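Open day at the Hinwood reuse center

2012-01-04

I've been meaning to get over to the Trinik building in Hinwood for ages, and it took a dead laptop and a guilty conscience to finally get me on the bus. For anyone who hasn't run into it, Trinik is the electronics reuse place in the old mattress warehouse behind the feed store. They take in old office computers, printers, monitors and the odd stereo, fix what they can and sell it cheap, and strip the rest for parts and scrap. A few times a year they open the doors and let people wander through. It's free, there's coffee, and they'll take your junk while you're at it.

First thing: parking. There isn't any. The lot in front is for the pickup trucks and they mean it, so if you're driving, go down to the end of Economou Street and walk back along the fence. I came on the 12 bus, which drops you right across from the gate, but it only runs once an hour after lunch and I just about froze waiting to go home. Wear a hat.

You go in through drop-off, which is a long counter with a scale at one end. I handed over the laptop and a shopping bag of chargers I've been moving from apartment to apartment since college (why?? I never owned half the phones they went with). They give you a slip and ask if you want the hard drive wiped or shredded. I said shredded, mostly so I could say it. The wipe is free and shredding is 10 dollars, and if you pay for it you can stand behind a window and watch it go through. I paid. It's over in seconds and very loud and I would do it again tomorrow.

From there they take you around in a group. Ours was 15 people, a little too many for the narrow part between the shelving, and I spent a good bit of the tour looking at the back of a very nice green parka. The guide had a quiet voice too. Go stand near the front if you can!

The sorting room was my favorite. Everything that comes in gets a colored dot: green for probably works, yellow for worth a look, red for parts. I asked how they decide and the answer was pretty much age and smell. A machine that smells burnt goes red without anyone plugging it in. One that's just filthy gets a yellow, and apparently cat hair is the big one. They had a whole speech on cat hair. If you have a cat and your computer sits on the floor, go home and vacuum the vents, that's all I'll say.

Then on to the benches, where the desktops get opened up. I had never really looked inside one before. I'd always pictured something solid and full, and there's so much air in there! Our guide went through it all: power supply, motherboard, the little bracket where the processor goes, the slots for the memory. On the tower they had open, somebody had thought to make the drive latch blue plastic so you'd know what to grab, and I found that weirdly touching.
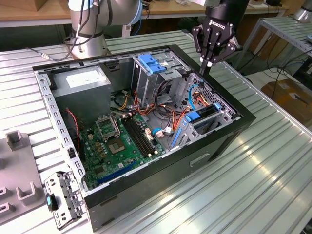
A tower on its side with the panel off.

What I learned at the benches, in no order at all. Memory is the cheapest way to make an old computer feel newer and most people toss the computer first. Power supplies are not something you should open at home, ever, even unplugged. The screws are a nightmare (there are at least a couple of kinds that look identical and aren't) and they keep them sorted in muffin tins. And yellow, red and black wires mean something, different voltages, though I wrote it down wrong and my notes say "yellow = 12, red = ???" so please look that up somewhere else.

A woman in our group wanted to know if it's worth fixing a ten-year-old desktop. The guide said for writing letters and email, sure, as long as you don't mind waiting for it to start, but not if you want to watch movies. She looked kind of relieved. I think she wanted permission either way.

They told us they sent 1,180 machines back out last year. Most went to families and small offices, and a batch went to the Judorberg library, which I've used plenty of times without having any idea. I went by afterward to see, and yes, there's a little Trinik sticker on the side of every computer on the second floor. The one I sat at was fine. The mouse was sticky, but I don't think you can blame Trinik for that.

There's a cable room too, and if you like order you should skip it. Bins to the ceiling, all labeled, none of the labels right. They sell cables out of there by the handful and I went in telling myself I didn't need anything and came out with a long printer cable and an adapter I still can't identify. I also dug around for a charger for my mother's camera, no luck.

The store is up front, past the coffee. Prices are on masking tape. A basic desktop with a keyboard and mouse was cheaper than my winter boots, and flat monitors were going fast, people were walking out with one under each arm. The older big ones they can hardly give away. Everything has a thirty-day return and you need the slip, so don't lose the slip. I saw a man trying to return something without the slip and it was not going well for him. 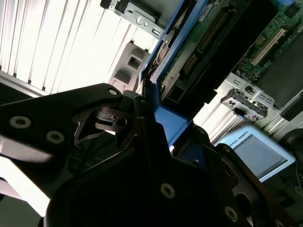 One of the other visitors told me over coffee that she'd bought her son's school computer there and it had already outlasted the new one they got him before it, and that the trick was to come early in the day and ask what had just come off the benches, because the good ones never make it to the shelf. I wish I'd talked to her first! By the time I got to the shelf there was one laptop left and it was missing the letter E.

A few gripes, so this doesn't sound like an ad. The restroom is through the loading area and you have to ask for a key. The handout map has the rooms in the wrong order. It's cold in there, except by the coffee, so everybody bunches up by the coffee and you can't get to the store. And I would have loved to see somebody do a whole repair start to finish, and what we got was a few minutes at each stop and then "okay, moving along." There's supposed to be a longer evening class for that where you bring your own computer and work on it with help. I put my name down. My laptop is in a shredder bin now, or part of it is, so I'll have to find something else to bring.

All in all I was there over two hours, counting the coffee. Kids were welcome and there was a table where they could take apart old keyboards, which the kids in our group loved so much that a couple of them had to be carried off.

Next open day is in April. They don't take reservations, you just show up at the drop-off counter. They can't take microwaves, anything with a leaking battery, or TVs in wooden cabinets. Bring your old phones, bring cash for the store (no cards), and if you find the other half of that E key laptop, leave it for me.

Related posts
The Judorberg library book sale, and what I hauled home
Where to take old paint in Hinwood
I tried to fix my own toaster
Thrift stores along the 12 bus
Winter boots: an update

Contact | Copyright 2012, all rights reserved | Back to top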